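# Skerik:从手持夹爪录像到抓取预位姿

课程项目报告,2025年4月
指导:Mathias Strebel

## 1. 我们想做什么

Skerik 是一套读取手持夹爪录像的软件。输入是腕部视角的视频,输出是一个"预位姿":夹爪在合拢之前应该停在哪里、朝哪个方向、张开多大。后面的轨迹交给规划模块 Polat 去算,我们不碰。

选题的时候我们在 Stistau 的实验桌前争了很久,最后定了套叠在一起的浅色容器。理由很简单:它难!白色、没有纹理、外形重复,叠起来以后一圈一圈的边沿长得几乎一样,特征匹配一跑就串行。能把这种目标做稳,换成别的杯盘心里就有底了。

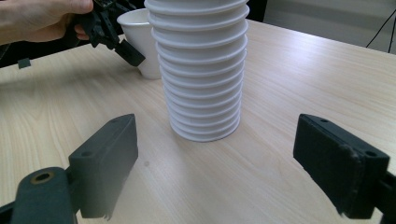

软件分成三层。最下面是解码和时间对齐,中间是感知,最上面是预位姿估计。三层之间只传递带时间戳的消息,所以每一层都可以单独回放。这个设计是二月份重写过的,第一版把感知和估计塞在同一个线程里,一旦掉帧,两边的时间就对不上,查了好几个晚上才找到原因。

## 2. 感知层

### 2.1 先把夹爪自己遮掉

两根手指始终占着画面下方的一大块,颜色又深,边缘检测最爱往那里跑。我们给每次录制生成一张固定掩膜,再按开合角度做一次仿射修正。标注用的是组里自己写的小工具 Brarent,画几个多边形就能导出。

一开始我们把掩膜贴着手指轮廓画,结果指垫边上毛糙的地方总会漏出几个像素,然后被当成新物体。后来把掩膜向外膨胀一圈,误检马上就少了,改动只有一行代码,大家高兴坏了。

### 2.2 用棱纹找轴线 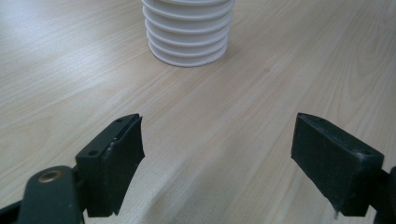

轴线估计是整个项目里我最喜欢的部分。思路是不去找物体的完整轮廓,只找一组近似平行、间隔有规律的短弧,再用它们的中点拟合一条直线。完整轮廓经常拿不到,目标顶端很容易超出画面;而棱与棱之间有一道浅灰色的细影,对比度虽然低,方向却很一致,正好拿来做弧段检测。麻烦的是木纹也是成组的线条,从左下斜着走向右上,第一版程序兴冲冲地把桌子当成了目标。我们加了一条约束:弧段两端必须同时落在亮度较高的连通区域边缘上,木纹就基本被排除了。

拟合用 RANSAC,迭代上限设为 600 次,连续 8 帧的结果再取中值。窗口再长一些曲线会更平滑,可是夹爪快速靠近时会拖尾,我们试过以后还是退了回来。

### 2.3 底面接触线

轴线只给方向,还需要一个落点。我们取最下面那道弧和桌面的交界处,再利用桌面平面方程反投影到三维。底部的阴影会把交界线往外拉,所以程序先在亮度梯度上找两个候选,取靠近物体的那一个。 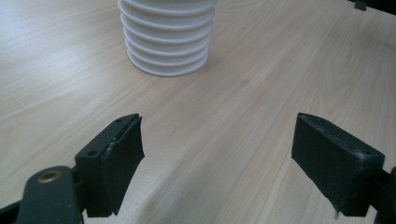 *图 3:夹爪张开,带棱纹的白色目标立在桌面上,底部右侧有一道窄阴影。*

右上角偶尔会混进来一点深色的东西,对接触线没有影响,但会干扰自动曝光补偿。目前的处理方式是把画面四角排除在亮度统计之外。

## 3. 预位姿估计

有了轴线和落点,剩下的是几何问题。夹爪中线要穿过目标轴线,两个指垫到轴线的距离要相等,高度由使用者在配置文件里给定。我们把它写成一个小型最小二乘问题,权重如下:

- 中线偏差:权重最高,偏了就会单侧先碰到目标;
- 指垫对称:次之,允许有一点误差;
- 与演示姿态的差距:最低,只用来在多个解里挑一个看着自然的。

求解结果每 100 毫秒发布一次,Polat 只接收最新的一条。曾经有人提议加队列,我们画了时序图以后放弃了,旧的预位姿对规划没有用处。

调试界面值得多说两句,因为我们真的很爱它!左边是原始画面,右边叠加弧段、轴线和预位姿的投影,拖动时间条可以逐帧看残差怎么变化。很多错误盯着数字看不出来,一拖时间条就明白了。

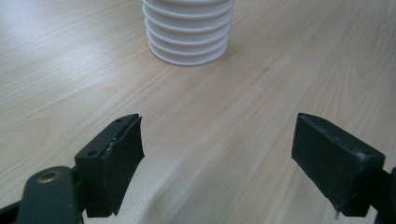 ## 4. 测试与问题

回放测试用了 102 段录像,全部在同一台笔记本上离线运行。判断标准是人工标注的轴线和程序输出是否重合,由两位同学分开标注,有分歧的再一起看。

还没解决的问题:

1. 桌面反光强的时候,白色目标和背景的边界会断开,弧段数量不够,拟合直接放弃。程序会保留上一次结果并打上"过期"标记,但 Polat 现在还不读这个标记。
2. 掩膜修正假设手指是刚体,合拢用力以后指垫会变形,误差变大。
3. 画面里同时有两个浅色物体时,程序选面积大的,这个规则太粗糙。

## 5. 接下来

下一步先把"过期"标记接到 Polat 里,工作量不大。之后想试试用学习方法代替手写的弧段检测,标注数据已经可以从 Brarent 直接导出,训练脚本也写了一半。配置文件的说明放在仓库的 docs 目录里,欢迎下一届的同学拿去改。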